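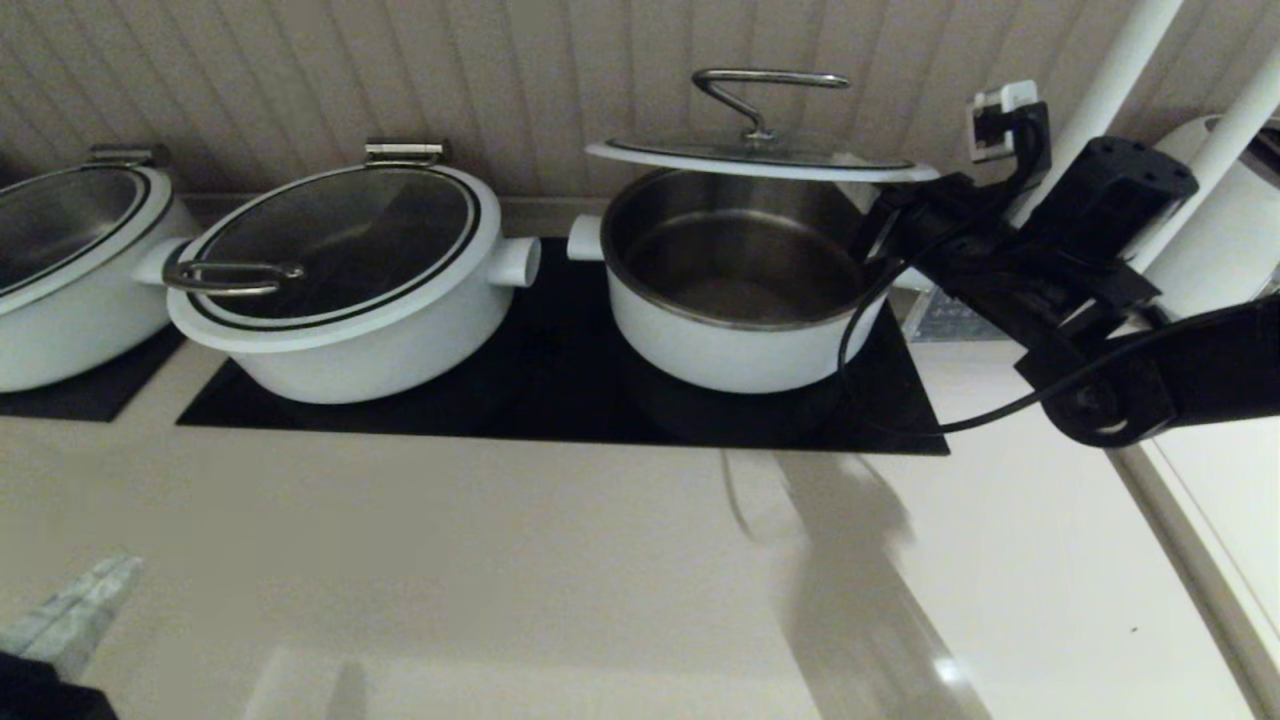

Software notes, July 30, 2020

The Koppel planner has a new release this week. Hòa Lưu has rewritten the part that deals with lids. The old version treated a lifted lid as a flat disc, so the arm was planned too close to the wall. The new one keeps the handle and rim in the collision shape for as long as the gripper is closed.

Laine Kuusk ran it against 3,164 stored start positions. The old planner gave no path for 100 of them. The new one fails on 8, all with the elbow folded hard against the base. Those are logged and will wait for the next release.

Please update before running any kitchen task. Saved plans from February will not load.
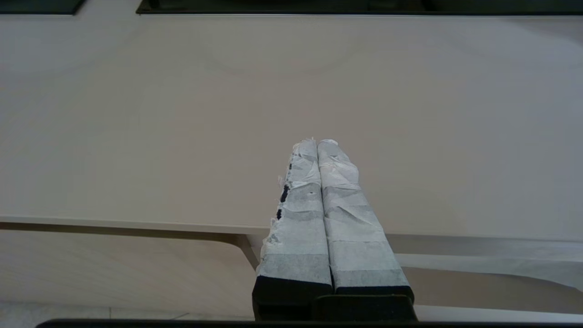
Wrist camera and glass

Gladys Apaza has been working on clear glass, which still gives us poor depth readings. Bowl rims come out broken and jars next to them are often merged into one shape. Her branch finds the rim in the colour picture first and fills in the depth afterwards.
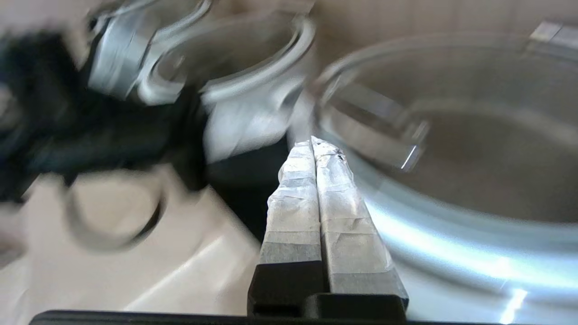
It also drops wrist pictures with too much motion blur before they reach the rim finder. The limit is set in the camera settings file and can be changed per task. Labels for 1,724 wrist pictures are on the shared drive. Send corrections to Gladys.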